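**Codton, Wed 31 March**

# Pundell to change transit packaging for ceramic tile adhesives and grouts

Pundell, the Codton-based maker of tile adhesives, grouts and levelling compounds, will move its bagged powder range to a revised form of transit packaging from June. The change covers all trade and retail lines packed at the Codton works and applies to full-pallet, part-pallet and single-carton orders.

The revised packaging is intended to reduce moisture uptake in cement-based powders between packing and use. Product formulas, bag sizes and prices are unchanged.

## Background

Cement-based adhesives begin to react on contact with water vapour. A bag stored in a damp container or an unheated shed can form lumps well inside its stated shelf life, and a partly reacted powder gives a weaker bond even where the lumps have been sieved out. Fixers do not always detect the fault until tiles have been laid.

Pundell reviewed its returns records before making the change. Of the 49 moisture complaints examined, most concerned goods held by a merchant or on site after the outer film had been opened. In these cases the inner bag was the only remaining barrier. A smaller group concerned single cartons sent by parcel carrier, which until now have left the works with tape closure only.

## What will change

Single cartons will be fully wrapped in clear film before dispatch. The film is applied over the closed carton, with the overlap on the underside, and is not bonded to the board. It can be cut along any edge without damage to the carton, which may then be used for storage or return.

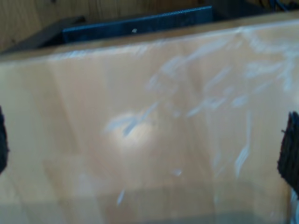 *Cardboard carton in clear plastic wrap.*

Inner bags will have a heat-sealed valve in place of the present folded valve. The folded type closes under the weight of the powder and can reopen if the bag is dropped or stood on end. The sealed type stays shut until the bag is cut. Bags should be opened across the top with a knife, as before.

Full pallets will carry a separate top sheet beneath the stretch film. Merchants who split pallets are asked to leave the top sheet in place and to cut the film from one side only, so that the remaining bags stay covered. A printed notice to this effect will be fixed to each pallet.

## Testing

The packaging was tested for Pundell by Tshabalala, a contract laboratory working in building materials. Wrapped and unwrapped cartons of the same batch were held in a humidity cabinet for 840 hours. Powder was then drawn from the corners and centre of each bag, weighed, dried and weighed again. Samples were also mixed to the stated water ratio and checked for open time and tensile adhesion.

Powder from the wrapped cartons with sealed valves met the product specification at every sampling point. Powder from the unwrapped cartons with folded valves showed lumping at the corners nearest the valve, and its open time fell below the stated figure. Rapid-setting grades were more affected than standard grades.

Cartons were also subjected to drop and edge-load tests. Small punctures in the film did not lead to measurable loss of performance where the inner seal remained sound. Cartons with both a torn film and a split bag should be rejected on delivery.

## Materials and disposal

The film is a single-material polyethylene and can be recycled where film is collected. It contains no printed area; labels are fixed to the board beneath and can be read and scanned through the wrap. Where creases in the film prevent a barcode from scanning, the product code printed below it can be keyed by hand.

Wrapping equipment for the new line was supplied by Ikov and is installed in the second packing hall. The existing pallet wrapper will be kept in service.

## Products affected

The change applies to 32 product lines, comprising standard and rapid-setting adhesives, wall and floor grouts, and powder levelling compounds. Ready-mixed adhesives, primers and sealants are supplied in tubs or bottles and are not affected.

Stock in the present packaging will continue to be supplied until it is used up, and orders may contain both types for a time. Both carry the same product codes. Storage advice is the same for each: keep dry, off the floor and away from outside walls, and use opened bags within 2 days.

## Further information

Revised data sheets and a pallet-splitting guide for merchants can be requested from the Pundell technical desk in Codton. Trade account holders will receive both with their next statement.

**Ends**

**Notes to editors**

Pundell makes cement-based and ready-mixed products for wall and floor tiling, sold through builders' merchants and tile shops. All powder products are blended and packed at Codton.

A summary of the humidity test method is available on request from the press office.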